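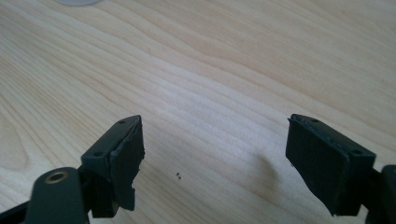
Camera bench notebook, August

Continued with the Urkatex follow focus on the Bollance cinema zoom. Yesterday Beverley complained that her marks did not repeat, and she was right. I set infinity, went to close focus, came back, and the witness mark was 3 mm away from where I left it.

First I suspected the lens. I took off the follow focus and turned the ring by hand, 8 times in each direction, against the chart on the wall. The lens repeats well. So the play is in the gear unit.

What I did after lunch:

1. Opened the gear housing and cleaned the old grease. It was very thick, more like wax.

2. Changed the small spring washer for one from the Clostow kit. The kit one is a little thinner, so I put two. Small screws and washers sorted before closing.

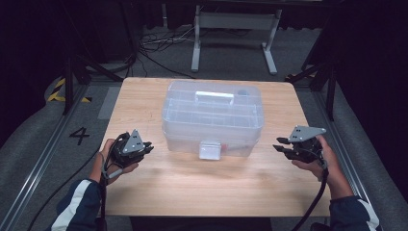 3. Closed the housing and mounted on the rods again. Play is smaller but I still feel it when I change direction quickly.

4. Tried the gear ring from Bolger in place of the original. Much better. The original has teeth worn on one side, I did not see it before cleaning.

Test at 16:00 with Darcy pulling focus. Camera at ISO 800, lens wide open, Darcy going from the door to the chart and back. We recorded 23 takes and I looked at all of them on the big monitor. In nearly all the focus lands on the mark. The bad ones are from the beginning, when the clamp on the rod was not tight enough (my mistake).

Open questions:
Svend thinks the two washers will make the knob too stiff in a cold place. I do not know. We can put it in the fridge for one night and try.

Tane needs the zoom back for his shoot, please ask him before you take it off the bench. The Bolger ring stays on the lens. I wrote to Sabina to order one more of the same size.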